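Workshop Tips: Gathering Examples for a Learning System

The following tips are issued to members of the Greltel shared workshop who record small pick-and-place tasks for training. They apply to the simulated bench as well as to the physical one in the Moreira room. Members are asked to read them before booking a session.

Decide on the task before opening the software. Write it as one plain sentence, for example "pick up the yellow cube," and keep that sentence unchanged for the whole batch. If the wording has to change, start a new batch under a new name.

Record in sets of 20. Between sets, stop for 5 minutes and look away from the screen. Tired operators tend to hurry the approach, and hurried approaches are difficult to remove afterward.

Begin each run with the fingers open and well clear of the object. Check the wrist view before moving. The object should lie between the two fingers, with space on either side.

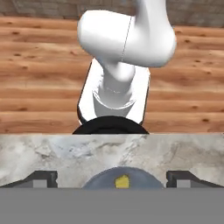 Wrist view on the simulated bench: fingers open, yellow cube on the blue-gray dome.

Rounded supports require more care than flat ones. Approach slowly, close evenly, and lift straight up before moving sideways. A cube that slides off during the approach may still make a useful example, provided the operator recovers it in a calm and deliberate manner. Save such runs in the folder marked "recovery" – they must never be mixed with the clean runs.

Vary the starting position between runs. Small changes in the height and angle of the hand are sufficient. Members using the Zavberg scene files should also change the table surface and the floor from time to time, using the menu on the left. Lighting may be left at the default setting.

Name files at the time of recording. The accepted form is task, batch, and run number, separated by hyphens. Spaces in file names cause the Gakia import tool to skip the file without a warning. The spring batch lost 148 runs in this way, and they had to be renamed by hand.

Replay the first and last run of every set at normal speed. Discard any run in which the hand pauses for a long time, the object passes through a finger, or the recording stops before the object has been released. Note the reason in the log. One or two words will do.

On the physical bench, wipe the finger pads with a dry cloth before the first set. Do not use polish or spray cleaner on the pads or the table.

Completed batches are copied to the shared drive every Monday. Anything still in the temporary folder at that time is deleted.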